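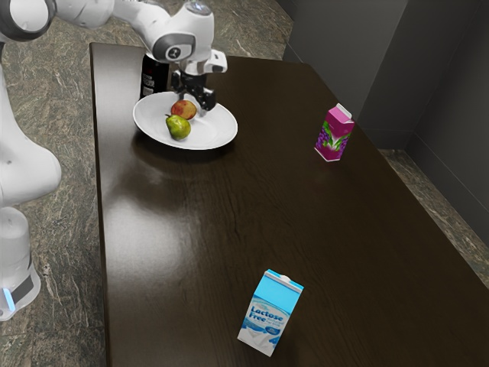
Tabletop fruit task in the simulator, gripper over the apple.

Ero sim recording kit, quick review. Had it 5 weeks, used it to collect pick and place demos for our policy. Setup took one afternoon. Fine.

Good: resets are fast, saves every episode without asking. Got 200 demos in, threw out 16, mostly my own shaky hands. Textures decent, apples and pears look like apples and pears.

Less good: close views. Potato against a big white curved side, rim shows little straight segments.

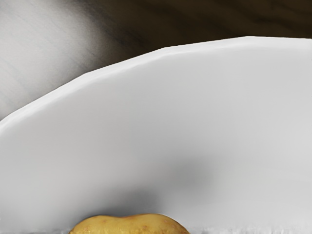

Probably wont hurt training but I'd like a smoother mesh option. Also the docs are thin, and export naming is a mess, had to rename 76 files by hand.. Suport answered in a day tho.

Would buy again. 4 stars.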